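Last updated: Tuesday

Re: [tellach-hens] Trays for the December orders

Darragh Rafferty wrote:
> We are down to 4 of the gray cardboard trays and the box supplier
> wants a minimum order of 100. Before I pay for that, has anyone
> tried the pink ones Ó Conaill has at the feed store? I need
> something that takes a large brown egg without the lid pressing
> on it. My customers bring the trays back, so I would also like
> to get more than one trip out of each.

Darragh,

I bought a few of the pink ones last month. They are three rows of five, so one tray is fifteen eggs. That is an odd number if you sell by the dozen, but it suits me because most of my regulars take a tray a week and don't ask for dozens. If yours want twelve, you would have to leave a row short or mark the price by the tray.

I fill the two long rows at the back first and then come along the front. It keeps my sleeve off the eggs that are already in. Point end down, same as always. Check each one for hairline cracks before it goes in, and set doubtful ones aside for your own kitchen. 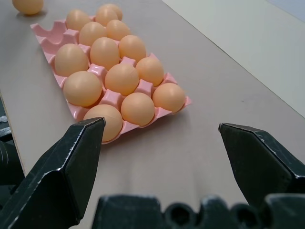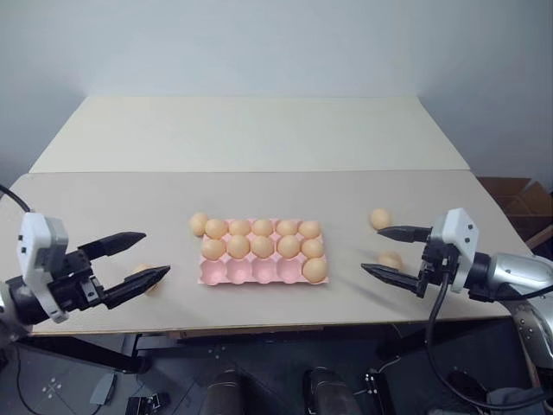
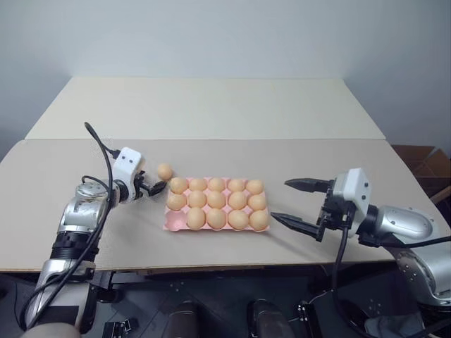

Large eggs sit fine in mine. Extra large stand up higher, and I would not stack another tray on top of those. I have 46 eggs to get out by Saturday, so that is three full trays and one left over for breakfast.

I asked on the Zondon list as well, and Siobhán Tully wrote back that she would not wash the trays in hot water. Hers warped at the corners and rocked on the shelf afterward. She wipes them with a damp cloth, lets them dry overnight, and throws out any that have picked up a smell. She also said she pencils the laying date on a strip of tape at the end of the tray, so the older eggs go out first.

I am going to the feed store again before the weekend. If you want some, tell me how many and I will put them on my bill. You can settle up when you collect them. I'm home after four most days.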